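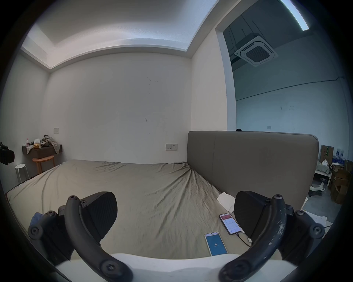
Fixing a lagging finger on a Hakura hand-held gripper

By Jarlath Moriarty
Updated Sep 30, 2025

This guide covers one fault: the two fingers stop closing together. One arrives first, the other follows late or stops short, and the recorded jaw width no longer matches the real opening. On our units it shows up most often during work on beds and other soft surfaces, where the fingers go into sheets, tissues and blankets all session long.

The fault is easy to miss. The gripper still picks things up, and a phone or a cup feels the same in the jaws. We lost most of a batch to it in March before anyone compared the recordings with the tool, and I would like other teams to catch it sooner than we did.

What it looks like

The usual signs, in the order they tend to appear:

A light click near the base of one finger when you squeeze the trigger.
Objects rotate slightly toward one side as the jaws close.
The pads meet off center.
The recorder (we use Tilness) shows a jaw width above zero with the jaws fully shut.
Error 414 at startup, which on our setup means the width check failed.

If you already have error 414, stop recording. You can clear the message and carry on, but every grasp after that point has a wrong width in it.

What you need

A set of hex keys
A soft brush and a pair of plastic tweezers
Medium-strength threadlocker
A flat gauge block or any flat piece of known thickness
A marker with fine tip

Before you start

Disconnect the gripper from power and from the recorder. Take your hand off the trigger and put the tool down on a table. The return spring is strong enough to bruise a fingertip, and one of our operators got a blood blister from clearing lint with the jaws held half open by hand. Use a block of foam to hold the jaws open whenever you need to reach between them.

Wear eye protection if you are going to take a joint apart. The washers are thin and can jump.

Step 1. Clear the linkage

Open the jaws onto the foam. Brush out both arms from the joints down toward the body. Then look into the gap where each arm enters the base. Threads from bedding wrap around the pivot and pack down into a tight ring that a brush will not move. Pull these out with the tweezers. Do not use a blade, which scores the arm and gives the next thread something to catch on.

Remove the foam and squeeze the trigger slowly, ten strokes. If the fingers now move together, skip to step 4. You still have to check the zero.

Step 2. Check the joint screws

Each arm has hex-socket screws at its joints. Fit the key and test each one with light pressure only. A good screw does not move. If one turns freely, that is probably your fault.

Put a small marker line across the head of each screw and onto the arm. This costs a minute and lets you see at a glance next time whether anything has backed out.

For a loose screw, take it all the way out, clean the thread, add one drop of threadlocker and put it back. Tighten until the joint stops rocking, then check that the finger still swings under its own spring. If it sticks, back off slightly. An overtight joint gives the same lagging finger as a loose one, and we made that mistake on the first gripper we repaired.

Leave the tool alone for as long as the threadlocker label says. We leave ours overnight.

Step 3. Check the pads

Close the jaws and hold them up against a light. The textured faces should meet evenly along their length. A wedge of light at one end means a pad is seated at an angle or an arm is bent.

Reseat the pad first. If the gap is still there, swap the pad with a new one. If the gap remains with a new pad, replace the arm. Bending it back by hand does not last. Scuffs and chipped finish on the arms do not matter by themselves, but a dent near a joint does.

Step 4. Reset the zero

Reconnect the gripper and open the calibration page in Tilness.

1. Close the jaws fully and hold. Press Set Zero.
2. Open the jaws and close them on the gauge block. The reading should be within 2 mm of the block.
3. Repeat the block check with the tool turned on its side, then upside down. A reading that changes with position points to play in a joint, so go back to step 2.
4. Restart the recorder and confirm that 414 does not come back.

Step 5. Decide what to do with the old recordings

Find the last session where the closed-jaw reading was correct. Everything after that is suspect. We plotted the minimum width of each grasp in order and the drift was plain to see - a slow climb over the last 300 grasps, then a jump.

We did not try to correct the widths afterward. The offset changed with how hard the operator squeezed, so no single number would fix it. The video and the position track were fine, and we kept those with the width channel marked as invalid. If your training code reads that channel without looking at the flag, take the files out of the folder altogether. Ours did read it, and the arm at our Heydari bench spent a week crushing paper cups.

Keeping it from coming back

Do the closed-jaw reading at the start and end of every session and write both down. Brush the linkage after any session on fabric. Check the screws every 3000 cycles, or sooner if the gripper has been dropped.

When you work over a bed, come in from above with the fingers open and keep the joints clear of the sheet. Pressing down into the mattress to reach a flat object is what drives cloth into the arms. For thin things like a phone, grip across the short side and lift straight. Route charging cables away from your path before you start, since a looped cable can pull a finger sideways.

Spare arms and pads come from Vamer. Order left and right arms separately and check the marking on the bag, as the two are mirror images and the wrong one will bolt on without complaint.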